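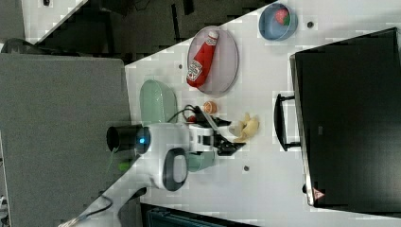 You'll never see one of those vases again, and people will think you're cheap for asking. So I was told the week I started lending them out, and I wrote it on the back of an invoice, which I still have. Hold up invoice. Wait for the laugh. If there's no laugh, put the invoice down and carry on.

Half of that turned out to be wrong. I'll let you work out which half while I find the clicker.

WHY LEND A VASE AT ALL

Ask for hands: who has a cupboard at home with florist's vases in it? Then: who has ever used one of them? Most hands drop. Mine drops too, and I have a shop.

A plain glass cylinder goes out with a bunch of tulips, lives a week on a kitchen counter, then retires under the sink with the dishwasher tablets. Meanwhile I'm ordering more of the same cylinder from Sárközi and paying freight on what is mostly air.

At Trandwood we sell keepsake vases as well, and we'll go on selling them. Some people want the ceramic one with the crackle glaze, and they want it forever. Good. Charge them for it. This talk is about the other ones, the glass that no one ever chose.

HOW WE STARTED

Badly. We bought 132 vases in one shape, the Torkora, which has a wide foot and a neck you can get a bottle brush into. (Say the bit about the brush slowly. Somebody in the room has bought a narrow-necked vase in bulk and needs a moment.)

Every one went out with a tag on a ribbon. The first tag said "Please return this vase at your earliest convenience." It sounded like a library with a grudge. Customers brought the vases back looking guilty, or sent a teenager.

The second tag said "Finished with me? I'd like to go home." I apologize for this tag. I wrote it at five in the morning with a bucket of eucalyptus between my knees. It worked much better than the first one and I've never forgiven the public for it.

The current tag says "This vase is on loan. Bring it back and pick a free stem." Plain, slightly bossy, mentions something free. Take that wording home if you like.

THE NUMBERS

Keep this short, it's after lunch.

In the first year we made 644 loans. The same vase can go out many times, so please don't divide one number by the other and come and find me at the coffee urn. We lost 81 vases. A few were reported broken, with real remorse. The rest are in Hosum, I assume, under the sink.

The free stem costs me whatever is plentiful in the bucket that day. In September that's a dahlia with opinions. In winter it's a carnation, and I've learned to hand over a carnation with confidence. A good one will outlast everything else in the house.

The part I hadn't planned for is that people returning a vase are standing in a flower shop. Quite a lot of them leave with flowers. I'd love to claim this as strategy.

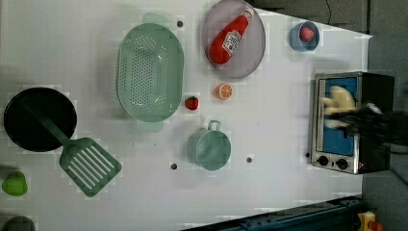 WASHING, OR WHERE THE ROMANCE GOES

Slow down here, this is what people write in about afterward.

– Hot water and dish soap first, the same day it comes in. The green line gets harder to shift every hour you leave it.
– White vinegar for cloudy glass. Leave it overnight.
– Uncooked rice and a splash of water for the corners. Swirl, don't shake. I have shaken.
– Run a fingertip around the rim before it goes back on the shelf. Anything chipped holds pencils from then on. I own a great many pencils.
– Dry upside down on a rack, and don't stack. Two nested vases are one vase and a problem.

Mondays are washing day with us, as the weekend's returns all turn up together.

THINGS I'D CHANGE

A deposit. We tried one for a month and spent it hunting for coins. I'd skip it and put the cost of a lost vase in the price of the flowers.

Funerals. Never tag sympathy flowers. Give the vase, say nothing. We got this wrong once and I still go warm around the ears.

Strays. People bring back vases that were never ours, some of them with another florist's sticker on. We've taken in 98 so far. If one of them is yours, I have it in the trunk – see me after.

QUESTIONS

If someone asks about hanging baskets, the answer is no.

Trandwood > Workshops and talks > Notes > The vase comes back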